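Section 7: Washing and Drying Cloths and Covers

This section covers the cotton cloths, fleece covers and linings supplied with the Vomon bedding set. It applies to the single and double sizes. For the filled quilt, see Section 8.

Before the first wash

1. Take off the paper band and the plastic tag loop. Cut the loop with scissors. Pulling it can tear the hem.
2. Read the sewn-in label and check that the wash symbol matches the table on the inside of the box lid.
3. Close all zippers and snaps.
4. Sort the pieces by color. Wash strong colors on their own for the first three washes.

Note: New cotton pieces shrink a little in the first wash. They are cut large to allow for this.

Washing

1. Load the drum no more than two-thirds full.
2. Use a liquid detergent without bleach. Measure it for a small load, even if the drum looks full. Cotton fleece takes up space but weighs little.
3. Choose the cool cycle for fleece covers and the warm cycle for plain cotton.
4. Set the spin speed to 900 for plain cotton and 500 for fleece.
5. Remove the load as soon as the cycle ends.

Caution: Do not use fabric softener on the fleece covers. It coats the fibers and they stop taking up moisture. If softener has been used by mistake, run two cycles with no detergent.

Drying

Line drying is best for all pieces. Shake each one out, pull the corners square and hang it by the long side. Keep strong colors out of direct sun.

If you use a dryer, choose low heat and stop it while the seams are still slightly damp. Finish on a rack or over the back of a chair. Fleece that has been dried on high heat turns stiff and cannot be restored.

Folding

Fold only when the cloth is fully dry. Lay a larger cloth down first if the surface might snag the fabric.

1. Spread the cloth with the hemmed side down and smooth it from the center out.
2. Bring the two short sides together and line up the corners.
3. Fold in half again the same way.
4. Turn the cloth and fold in thirds, with the label inside. 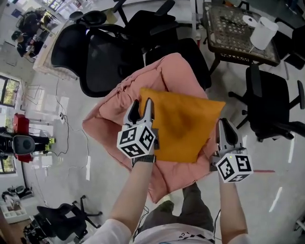

Fig. 7-2. Folded cloth on a larger pink cloth.

Fleece covers are thicker and should be folded in half twice and then rolled. Do not press down on the roll to make it smaller.

Storage

Store folded pieces flat, with the heaviest at the bottom. Leave a gap at the top of the shelf or drawer. Refold anything kept longer than a season along different lines, or the creases will wear through.

Do not store cloths in the plastic sleeve they came in. A cotton bag or a clean pillowcase works well. Cedar blocks may be used, but keep them from touching light colors.

Stains

Treat stains before washing. Blot with cool water and a little detergent, working from the outside of the stain toward the middle. Leave for ten minutes, then wash as usual. Check the spot before drying, as heat sets most stains.

Replacement parts

Snaps, zipper pulls and spare linings can be ordered from Pongsiri using the form at the back of this guide. Give the size and the color code printed on the label.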